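**Multix brings small robot arms to the packing benches at its Pulidia yarn and craft supply site**

*PULIDIA, October 21, 2022*
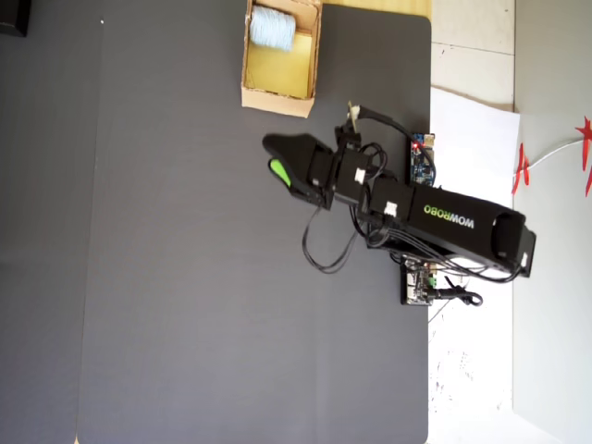

Multix, which packs and ships yarn, thread and craft kits for online shops, said today that it has started using tabletop robot arms for part of the work at its Pulidia site. The arms place single items into open boxes. People at the benches still check every order, add the paperwork, close the box and send it on.

The project runs under the name Skolell. It began with one bench in March and now covers 33 of the site's benches. Multix employs 192 people in Pulidia, and the company said that none of those jobs will be cut as a result of the change.

**What the arms do**

Most orders at Pulidia are small. A typical box holds a few spools or balls of yarn, and the same reach from shelf tray to box is repeated all through a shift. In a staff survey last year, packers named that reach as the part of the job that left them most tired. Sore shoulders and wrists were the most common complaint reported to the site's health office.

The arms take over that one step. Items arrive at the bench in a tray, and the arm moves them one at a time into the box. The packer compares the contents with the order slip before closing the flaps. If something is wrong, the packer takes it out by hand and presses a button to log the error.

Glass beads, scissors, needles and anything over the weight limit for the arm are still packed fully by hand. So are gift orders, which need wrapping.

Multix chose small arms that sit on the bench so that the existing furniture could stay where it was. The control software was written by Eze, a software company that also handles the site's stock system. Each arm is set up by showing it the movement several times, and a packer who has done the training can teach it a new item without calling a technician.

**What changes for staff**

Packers at the Skolell benches now work in pairs of benches, with one person looking after two arms. They swap with the hand-packing line halfway through the shift, so that no one spends the whole day watching a machine. Breaks are the same length as before.

Pay rates at the benches have not gone down. Staff who complete the training move up one pay grade and keep that grade if they later go back to hand packing. The training takes four days and is done during paid hours. The next groups will start once the current ones have finished, and places are given in the order people sign up.

The company has also opened a new job, bench lead. Bench leads clean and check the arms at the start of the shift, replace worn finger pads and cables, and help others when an arm stops. All of the bench leads named so far were packers at the site. Multix said it will keep filling the job from inside before it looks elsewhere.

Individual speed targets have been dropped at the Skolell benches. Under the old system each packer had an hourly number to reach. The arms work at a set pace, and the company said an hourly figure for one person no longer made sense there. Output is now looked at for the whole line, once a week. Hand-packing benches keep their present targets for the time being – a review of those is planned.

**Problems so far**

The first weeks were slow. The arms had trouble with soft, loosely wound yarn, and often picked up the paper band and left the ball behind. Changes to the finger pads and to the way trays are loaded have fixed most of this, but mohair and other very fluffy yarns have been moved back to hand packing.

Noise was another complaint. The motors are quiet one at a time, but a full row of them makes a steady whine. Rubber feet and mats have been fitted, and ear protection is available to anyone who asks for it.

Some staff told the company that they missed talking with the person next to them after the benches were moved further apart. The spacing has since been reduced on two rows, within the safety rules for the site.

**Safety**

The arms are low-powered and stop when they meet resistance. Every bench has a stop button within reach of the packer's seat. Loose sleeves and hanging lanyards are not allowed at the benches, and arms must be switched off before anyone changes a part. No injuries linked to the arms have been reported.

The benches have no cameras pointed at staff. The system records what the arm picked, where it placed it and whether the packer logged an error. It does not record who was sitting at the bench. Staff representatives were shown the full list of recorded data before the first arm was switched on, and any addition to that list has to be agreed with them first.

**Next steps**

Multix plans to fit arms at more benches next year, for a total of 122. The remaining benches will stay as they are. The company said it has no plans for a fully automatic line in Pulidia, as the range of goods is too mixed and changes too often with the seasons. The site now stocks 338 kinds of yarn alone, and many are sold for only a few months.

Staff can visit the Skolell benches outside their own shift by signing up at the front office. Questions about training places and pay grades should go to the personnel office in Pulidia.

**About Multix**

Multix stores, packs and ships yarn, thread, tools and craft kits for online shops. The Pulidia site handles storage, packing and returns.

**Press contact**

Multix Press Office, Pulidia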